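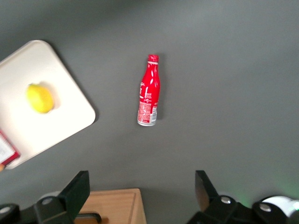 Red aluminum bottle with a red cap, next to a white tray.

Prescombe Household Recycling - Common Questions

Last updated 31 December 2022

What goes in the blue cart?
Metal cans and bottles, plastic bottles and jugs, paper, and flattened cardboard. Glass goes in the green crate.

Are aluminum bottles treated the same as cans?
Yes. Empty them, give them a quick rinse, and put them in the blue cart. Do not crush them flat. The sorting line reads shape as well as weight, and flat pieces sometimes end up with the paper.

Should I leave the caps on?
Plastic caps stay on plastic bottles. Metal caps come off and can go in loose if they are wider than a quarter. Smaller ones go in the trash.

Do labels need to come off?
No.

What about food trays?
Clean plastic trays marked 1, 2 or 5 are accepted. Foam trays are not, and neither are black ones. If there is no number on the tray, put it in the trash.

Can I bag my recycling?
No. Bags jam the equipment at the Hulon plant, and bagged material is pulled off the line unopened. Shredded paper is the one exception - use a paper bag and staple it shut.

How much can I put out?
One cart per household. Extra cardboard may be stacked beside it in bundles of up to 30 pounds, tied with string.

My cart was not emptied. What now?
Check for a tag on the handle. If there is one, it gives the reason. If there is no tag, leave the cart out and report the miss by noon the next day.

Can I get a second cart?
Households of six or more can apply. The waiting list is long at the moment, with some 200 addresses on it. New carts are ordered each May.

Where do batteries and paint go?
Take them to the drop-off counter on Xaba Road. Bring proof of address. Car batteries are accepted, propane tanks are not.

Who do I contact about an apartment building?
Konrad Pawlak handles shared bins, extension 632. For billing, ask for Anju Singhal, extension 79.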